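Halport Open Day

The Halport Open Day is a public demonstration of benchtop automation held each August at the Garex training centre in Halport. It began as an evening for apprentices and their families and was later opened to the general public. The program centres on small robot arms working at close range with ordinary industrial controls and conveyors.
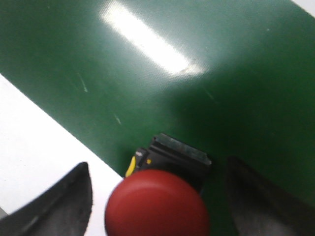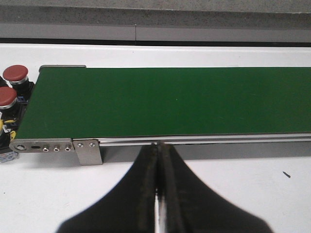
Gripper fingers and red push-button controls at the Halport demonstration, from the gripper's side.

Demonstrations

The main bench session is known as Potent, after the control software written for it at the centre. Each run lasts 10 minutes and is repeated through the afternoon. Visitors stand behind a low rail and may ask the operator to pause the arm between moves – a practice carried over from the apprentice evenings. A second session, on programming, is held upstairs and must be booked.

Attendance

The first open day drew 159 visitors. Numbers later rose to over 355, and entry was divided into 4 timed groups. Admission is free, although children must be accompanied by an adult.

El Ouafi workshop

Fixtures for the benches are made in the El Ouafi workshop, a separate building at the rear of the centre. It is open to visitors in the morning only.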